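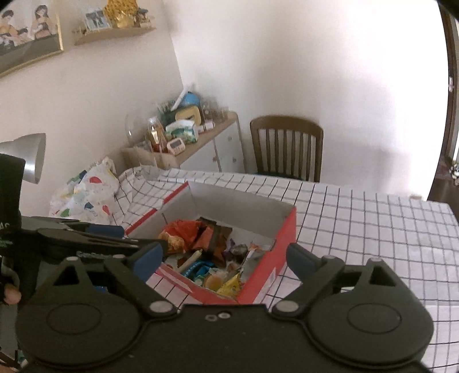 Wysocka, 10/8/23

About Trostow

Trostow is a small test shop for robot hands. People who build grippers send them to us, people who need to choose one ask us what we found, and in between we spend our days picking things up and putting them down again. We love it.

We got going in May, when Divya Mathew and Tuncay Sönmez wanted to know which of two hand-held grippers was nicer to work with and couldn't find anyone who had tried both on the same pile of stuff. So they did it themselves, over a long weekend, with a kitchen timer and a spreadsheet. The spreadsheet is still in use (it has 17 tabs now, please don't look at tab four).

What we test

Mostly two-finger grippers, plus the arms, wrist cameras and controllers that go with them. A new gripper gets 100 picks on plain blocks so we can learn its habits, and then it goes to the messy work, where the fun starts. Wrappers are our favorite test. A crumpled wrapper never sits the same way twice, it slides under its neighbors, and a finger pad that grabs a block perfectly can push a bit of thin film all over the bottom of a box. Put a jumble of them in an open cardboard box with walls to bump into and you learn a lot in an afternoon!

Each wrapper run is 200 picks per gripper. We write down misses, double grabs and anything dropped on the way out, and we also write down how the hand of the person holding it feels at the end. Weight matters more than we expected. So does how far the fingers open, and whether you can still see between them when you reach toward a corner.

We like working in ordinary rooms, on ordinary tables. A patterned tablecloth, a crowded cabinet and a chair in the background give a camera plenty to deal with, and that is where we want to find out how it copes.

Side by side

Everything we publish is a comparison. The Ferner and the Rusura controllers, for instance, went through the same 400 picks with the same operator. The Ferner was quicker to respond, the Rusura was easier on the thumb, and Tuncay and Divya still disagree about which one they'd keep – both opinions are in the report.

Who we are

Divya runs the trials and writes most of the reports. Tuncay looks after the arms and the cabling, and prints new finger pads whenever the old ones wear smooth. We don't sell grippers and we don't take a cut from anyone who does. Makers pay the shipping both ways, and they see the numbers on the same day as everybody else.

If you have a gripper you're curious about, finished or half finished, write to us. Half finished is great – we have plenty of screws.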